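Are wooden mug trees worth having or do they just tip over?

Levente Szalai
Mon 1 December

Our cupboard is full and my wife wants a mug tree. The one she likes has 6 pegs and the shop page swears it is "rock steady". I have my doubts. A tall stick with heavy mugs on it sounds like a breakage waiting to happen. Does anyone use one daily?

Neville Rowbotham

I wouldn't believe "rock steady" from any shop. Look at the base before anything else. A small round one will rock as soon as you take the mugs off one side and leave the other loaded. I had one like that and lost two mugs by October. Also check how long the pegs are. If they are stubby, a thick handle only just catches — and then you knock it with your sleeve.

Kisine

just get hooks under the shelf, cheaper

Marar

Hooks are fine if you have a shelf, but he didn't say he had one. I was as doubtful as Neville and bought one anyway. Mine has a rectangular bamboo base, and I hang the teal mug on one side and the pink one on the other so the weight is shared. It hasn't gone over yet, though I would not load all the pegs with big mugs and trust it. Plates I keep well away from it, upright in their own wooden rack.
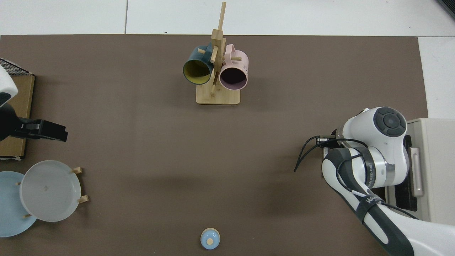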